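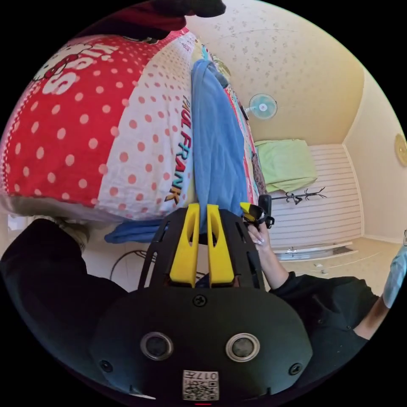
**Vacancies / Editorial**

Ponda Books is looking for a part-time assistant editor to work on its history and current affairs list. The post is based at our office in Wodorthorpe and is for 2 days a week, with the option of a third day in the run-up to the autumn catalogue.

We publish non-fiction for general readers, mostly political history, religion and public life, and a small number of memoirs. Our authors disagree with one another, often sharply, and we want an editor who can work fairly on a book whether or not they share its argument.

## The work

You will report to the list editor. Most of your time will go on:

- reading unsolicited proposals and writing a short report on each
- checking quotations, dates and references in manuscripts before they go to the copy-editor
- chasing permissions for extracts and maps
- drafting jacket copy and catalogue entries
- answering letters and emails from readers, including the angry ones

The first large job is the Sikder series, a run of short books on religious minorities in European towns between the wars. The opening volume is in proof and the second is due from its author in October. The notes are long and many of the sources are in local newspapers, so patience with microfilm will help. The first volume alone has 1060 footnotes, and the second is expected to be no lighter.

You will also look after the index of back titles. Some of these have been out of print for years and the records are patchy – expect to spend the odd afternoon in the Varnlow store, going through boxes. 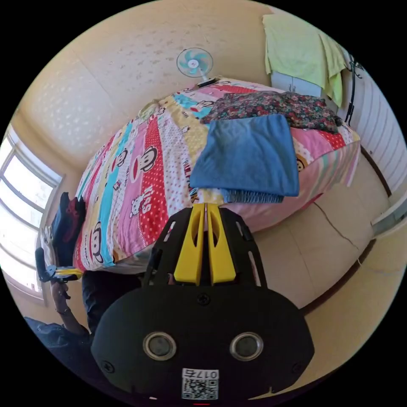 ## What we are looking for

You should have worked on books, journals or a newspaper in some editorial role, paid or unpaid. A degree in history or politics is useful but we don't ask for one. You must be able to:

- write clear, plain English to length
- spot a claim that needs a source, and say so politely to the author
- keep several manuscripts moving at once
- use Word with tracked changes, and a spreadsheet

A reading knowledge of German, French or Polish would be a real advantage. Please tell us in your letter how well you read it and when you last used it.

You will sometimes be reading material about violence and persecution. We try to share this out among the team, but it can't be avoided on this list.

## Hours and terms

The working days are normally Tuesday and Wednesday, and we can move one of them by agreement. The contract is for a year in the first place, with a three-month trial period. Travel between Wodorthorpe and Varnlow is paid. You may take two free copies of each new title.

The office is on the first floor and there is no lift. If this would be a problem, please tell us – much of the work can be done from home.

## How to apply

Send a CV and a letter of no more than two pages. With them, send a one-page report on any non-fiction book you have read in the past year, saying who it is for, where the argument is weak and what you would have asked the author to change. Please don't choose one of ours.

Put reference 2901 at the top of your letter. The closing date is 9/7/18. Interviews will be held in Wodorthorpe and will include a short proofreading exercise, done on paper.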